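Hand-Held Gripper Checklist, Board Erasing Task
Alva pad wear study, Prillurville bench
Revision 4, September

Run through this before the first demonstration of the day and again after lunch. Comments under each item are mine and have been allowed to stay because they keep getting proven right.

1. Pads seated on both fingers, both screws in
Pass / Fail / Replaced
Comment: Push each pad sideways with a thumb. If it moves, it fails. "It moves a little" is a way of writing fail.

2. Pad surface condition, left and right graded separately
0 = as new, 1 = scuffed, 2 = ragged edges, 3 = surface layer torn or lifting
Comment: Grade what you see. In the first round we had 27 sheets come back with matching grades for left and right, which says a lot about our pads or a lot about our inspectors. A grade of 3 doesn't stop the session. Worn pads are what we're studying, so please don't swap one out of kindness.

3. Finger closing, empty
Pass / Fail
Comment: Squeeze fully 3 times. Pads should meet along their length. If they meet at one corner and shake hands there, write down which corner.

4. Cables
Pass / Fail
Comment: One per gripper, with slack at full reach. Do the reach with your arms and not with your imagination. The Floveck logger drops its connection without a beep, and an operator can give a very fine performance to no audience at all.

5. Clocks, left and right
Offset in ms: ____
Comment: More than 4 and you restart both. Restarting only the bad one produces two bad ones.

6. Board upright and clipped
Pass / Fail
Comment: Press the face with the eraser at normal force before recording. Someone will ask what normal force is. It's the force that erases the line and leaves the board standing.

7. Marker line drawn fresh
Pass / Fail
Comment: A line left overnight takes more strokes to remove, and those extra strokes went into our early data as "operator hesitation." We had half a page of discussion on hesitation.

8. Sleeves clear of the fingers
Pass / Fail
Comment: Cuffs down to the wrist are fine. Cuffs in the gripper have their own column on the incident sheet.

9. Episode count
Target 30 per session. Usable: ____
Comment: Usable means the eraser stayed in the grip from pickup to release. A dropped eraser is kept and labeled as a drop. It doesn't get deleted on the way to the coffee machine.

Reference for items 2 and 6, pads first, then the eraser on the board:

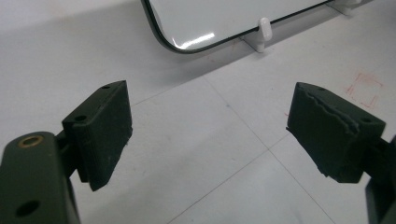
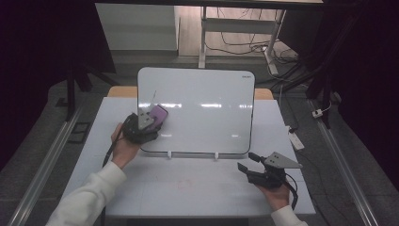 10. Shutdown
Grippers resting open, logger stopped, then power off. In that order -- the logger writes its last file when stopped, and pulling the power first saves everything except the episode you liked.

Notes on the result so far

The Iltside group asked whether pad wear should be a reason to throw out demonstrations. Our answer after this round is no, with a grumble. Policies trained on the mixed set (grades 0 through 3) erased the line on 27 of 30 trials with worn pads fitted. Policies trained only on grade 0 pads did well with fresh pads and lost the eraser more often once the rubber was past its best. They had never met a bad pad and took it personally.

The grumble is that our grades are coarse. A 2 from one inspector is a 3 from another, and the pad doesn't get a vote. Next revision will split grade 3 by where the tear sits, top face or contact face, so expect item 2 to get longer and the complaints to keep pace.

Open items
-- Spare pads: reorder before the next round.
-- Item 5 needs a line for who did the restart. Initials are enough.
-- Old revision 3 sheets are still in the drawer. Please stop using them. They have no item 8, and it was added for a reason.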